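Folding and Creasing Sheets: Frequently Asked Questions
Forkthorpe Paper Notes, maintained by Sowmya Iyer

Which way should the grain run?
Parallel to the main fold. A sheet folded across the grain resists the crease and may crack along the outside edge.

How do I find the grain?
Bend the sheet lightly in each direction without creasing it. The direction with less resistance is the grain direction.

What is the difference between a fold and a crease?
A fold is any bend in the sheet. A crease is a bend pressed flat enough to leave a permanent line. A curled fold can usually be opened again with little marking.

Why does the sheet buckle where it is held?
Pressure on a small area gathers the paper and sends short creases outward from the grip. Hold the sheet over a wider area and keep the edges aligned before pressing.

How long should a folded stack stay under weight?
20 minutes for single folds. Leave heavier stock for 3 hours.

Can a wrong crease be removed?
Not fully. Pressing reduces the ridge, but the fibers stay broken.

How many sheets come in a Gretport pack?
550. Trimmed sheets are sold separately through the Bilatside counter.

What does a fold look like before it is pressed flat? 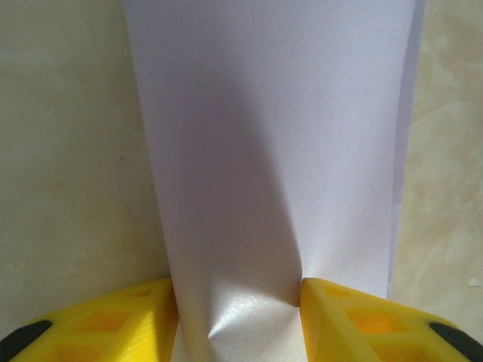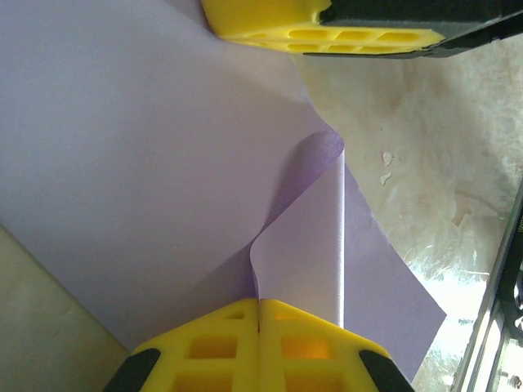 Paper gathered at the grip, with creases in the sheet.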